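Stollasach: the robotics club's taped-table dataset

README, second rewrite. The first one was a text file called "notes (real)" and it lived on a laptop that no longer boots.

What you get

515 short episodes of one arm pushing, picking and putting down small things on a gray table, recorded by the after-school club at Retamal over one winter. 487 of them are good. The rest are in the folder called oops. We kept them in the download after a long argument that the younger students won.

Each episode folder has:
wrist/ (still frames from the wrist camera)
joints.csv (one row per frame, angles in degrees, sorry to the radians people)
task.txt (one line, written by whoever was driving, spelling as found)

Episodes were meant to be 900 frames each. Some run short. If a folder has fewer than 100 frames, somebody hit the wrong key, and it should be in oops already. Tell us if it isn't.

Tasks

Push the block into the named panel. Pick the block up and put it in a different panel. Follow a line from one end to the other. Stop at a crossing. The last one sounds easy and produced most of the oops folder.

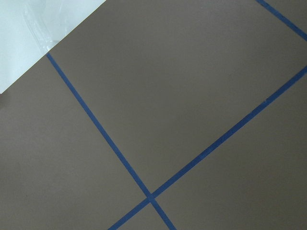 Panels have no printed labels, so task.txt calls them whatever the driver called them that day. "Big one" is common. "Pizza slice" shows up a lot too, and we never agreed on which wedge that meant. If you train on color, blue painter's tape on matte gray is about as friendly as it gets, but the strips cross, and where they overlap the blue comes out slightly darker. Fermín Bustos wrote a line finder that treated every overlap as a third kind of tape. It's in tools/old if you want to see it, and he would like you not to.

Things that will bite you

The tape was pulled up and laid again in February. Angles before and after do not match. There is a file, layout.txt, that says which layout each episode belongs to. Read it before you split train and test, or your test score will be wonderful and mean nothing.

Frames and joint rows are matched by number. The clock on the recording machine was wrong all season, so ignore the timestamps.

Some frames have no arm in them at all. If your code needs a gripper to know where it is, use the joint angles.

Loading

python load.py --root stollasach --skip-oops

Leave off the flag if you enjoy surprises. The loader comes from Prakwood, our project from the year before, and still prints "Welcome to Prakwood" when it starts. Removing that line breaks it. We have looked into this twice.

Known gaps

No left-handed drivers. No evening sessions, as the building shuts at 5. layout.txt has one blank row near the end, and skipping it is fine.

Using it

Schools and clubs can do what they like with it. If you put it in a competition entry, name the club and say which layout you used. Team Wultasis did both and then beat us, so the system works.

Fixes go in the issues page. Please put the episode number in the title.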